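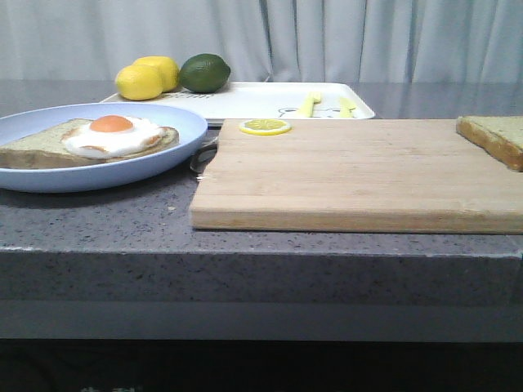 Spent most of today on the arm at the kitchen counter cell. Putting the notes up as a thread because Monique takes it over in December and she reads these more than she reads the logbook.

The complaint was that it set things down short. Bread meant for the plate was landing on the rim, always toward the same side. Started out at a couple of millimeters and got worse through the morning.

First thing I checked was the camera mount. It was tight. The witness marks I painted on the bracket still line up, so I left it alone. Please don't loosen it just to have a look. You lose the calibration and then you have two problems.

Next, the base. It sits on 4 bolts through a steel plate, and two of them turned with hardly any effort. Backed all of them out, cleaned the threads, put them back with the medium threadlocker. Went across the corners, a bit at a time.

Ran the touch-off routine after that. Better, but still off when the arm reached far out to the side. Close in it was fine. That pointed at the wrist and away from the base.

Pulled the wrist cover. The cable going to the gripper had been zip-tied too tight, and at full reach it was pulling on the connector. The jacket is scuffed but I found no bare wire. Cut the tie, gave it a longer loop, and used a hook-and-loop strap this time.

Trinidad asked if the cable should be replaced now. I ordered one from Skandis and it goes in when it gets here. Until then look at the scuffed part at the start of every shift. If you see copper, stop and tag it out.

Finger pads next. They were shiny. Shiny pads let bread rotate, and lemons just squirt out. I change them at 600 cycles now. The Gomcombe sheet gives a longer interval but they were testing with wooden blocks.

The new pads are a little thicker than the old ones, so the closed position has to be taught again. Close on the feeler gauge, zero it, open, close again, check. I do it 2 times and keep the second number.

Grip force for bread is back down to the low setting. Somebody had turned it up, probably to make up for the worn pads. The citrus setting is separate and I didn't touch it.

Cleaning -- egg gets everywhere. Wipe the fingers with warm water and a drop of dish soap, then dry them. No spray near the wrist, ever. The seal on this one is old.

After all that I ran 170 picks with no misses, slow speed for the first part and then normal. The place error at full reach is down to where it was when Benítez signed off on the cell.

Still open: the new cable, one stripped screw on the wrist cover (it holds, but I want to drill it out), and the spare pads are down to one set. Zirkcombe has more on the way.

Monique, the torque values are on the card taped inside the cabinet door. The hex key for the wrist is in the top drawer -- please put it back there.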